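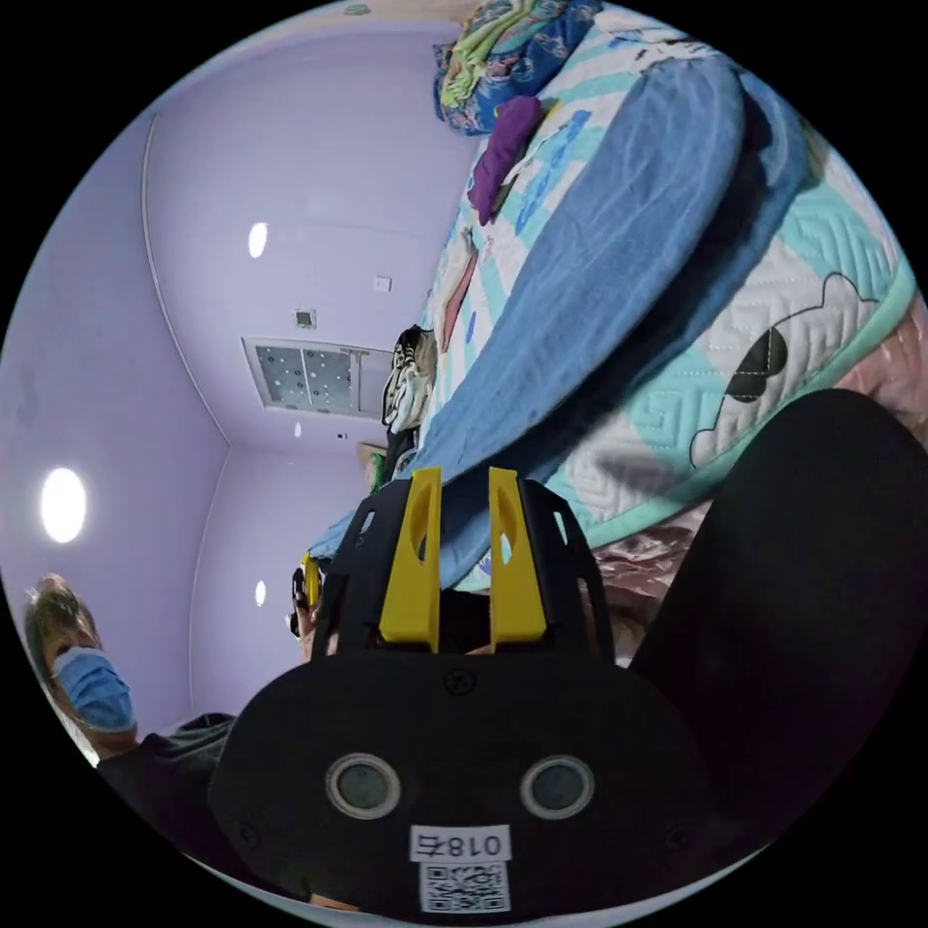

The retail sessionization job for the Grokell feed is now running end to end, and these notes cover what we had to change to get there. Grokell is a home goods chain, so the clickstream is mostly people moving between product families – sofas, lamps, rugs, towels – and the old job treated every family as its own visit. Bedding is the case I used for testing all week. A bed piled with bedding is one thing to the person looking at it, but in the catalog it is spread over separate families for sheets, covers, pillows and throws, and each of those has its own landing page and its own tracking tag. A shopper filling one bed could show up as five sessions. That was inflating the visit count and making the conversion rate look worse than it is.

March, notebook entry, retail data bench
Posted by: pipeline group
Filed under: Batch jobs, Clickstream, Retail

Starting point

The raw events land in hourly folders as compressed JSON. The Enonska collector writes them, and it writes late ones into whatever hour it happens to be when they arrive. So the 2 p.m. folder can hold events from noon. The old job read one folder at a time and closed every session at the folder boundary. Two problems in one: sessions were split on the hour, and late events started new sessions that had no beginning.

First change was to read by event time. The job now loads the target hour plus the two hours after it, filters on the event timestamp, and drops the rest. It costs more reading. We tried one extra hour first and still lost events from the mobile app, which holds its events on the phone when there is no signal and sends them in a lump later.

Anything later than that goes to a side table called late_events. We do not reprocess for it. Someone can count it at the end of the month and decide whether it matters.

Session key

Old key: visitor ID + product family + hour.
New key: visitor ID + gap.

The gap is 37 minutes of no activity. That number looks odd and I expect to be asked about it. We plotted the time between consecutive events for the same visitor and looked for the flat part of the curve. The usual 30 minutes sat on the slope, and 37 was the first value where moving it a little in either direction made no real difference to the session count. If the merchandising side wants 30 so that it matches their web reports, it is a config value (session.gap.minutes) and takes no code change.

Product family is kept as a list on the session record. It is no longer part of the key. Downstream tables that grouped by family need to explode that list first. The Brudari dashboards do this already. The weekly store report does not, and it will show blank families until it is fixed.

Skew

With the hour removed from the key, one reducer ran long after the others had finished. Cause: visitor ID of all zeros. The Enonska collector writes zeros when the browser refuses the cookie, so every anonymous shopper in the country was being sorted into a single session by a single machine.

Tried salting the key with a random digit. It spread the load, but the sessions that came out were nonsense, with random slices of many people in each. Took that out again. What we do now is split zero-ID events off before the shuffle, count them by page and by hour, and leave them out of sessionization altogether. They are in anon_page_counts. Anyone who needs total traffic has to add the two together. I put this in the table comment as well.

After the split the job finishes in 9 minutes on the small cluster. I have not tried it on the large one.

Catalog join

The product catalog comes from the Mühlbauer export, a nightly full dump. Things to know about it:

– The encoding is not what the header says. The header claims UTF-8 and the file is Latin-1. Product names with accents came through broken until we forced the encoding on read.
– Item codes have leading zeros. The spreadsheet version that gets mailed around has lost them. Do not load from the spreadsheet.
– Discontinued items disappear from the dump the same night. Clicks on them from earlier that day then have nothing to join to.

For the last one we keep our own copy of the catalog with a last_seen date on each row and join against that. Items stay in for as long as we have clicks that refer to them. The copy is small enough to broadcast, so the join adds very little time.

One thing I got wrong: I built the first version of the copy with an inner join to the day's dump, so it only ever held what the dump held, and I spent a whole afternoon looking for missing towels in the wrong place. It is a full outer join now.

Checks

The job fails if any of these is true:

– session count is zero for the hour
– more than 5 percent of item codes have no match in the catalog copy
– any session has an end time before its start time

The third check fired on the first night. Phones with the clock set by hand. We now use the collector's receive time when the device time is ahead of it, and set clock_fixed = true on the row so the change can be traced. For events where the phone clock is behind, we can't tell a slow clock from a held event, so those are left alone.

I also ran old and new side by side over the same stretch of days. The purchase totals match exactly, as they should, given that orders come from a different feed and are only attached at the end. Session counts dropped, and the drop is biggest for shoppers who look at more than one family. Single-page visits barely moved.

Open items

Weekly store report, blank families. Needs the explode step before the group by.

The returns feed is still joined on order number alone. Partial returns mark the whole order as returned. This was there before and I have not touched it.

Retention on late_events is not set. It will grow until somebody sets it.

App and web use different names for the same event (view_item and productView). There is a mapping in the job's resources folder. It has been edited by hand in at least two places, and the copy on the scheduler box is the current one. Needs to go into version control before the next release.

Old job is disabled in the scheduler but not deleted. Leave it there until the month-end numbers are signed off.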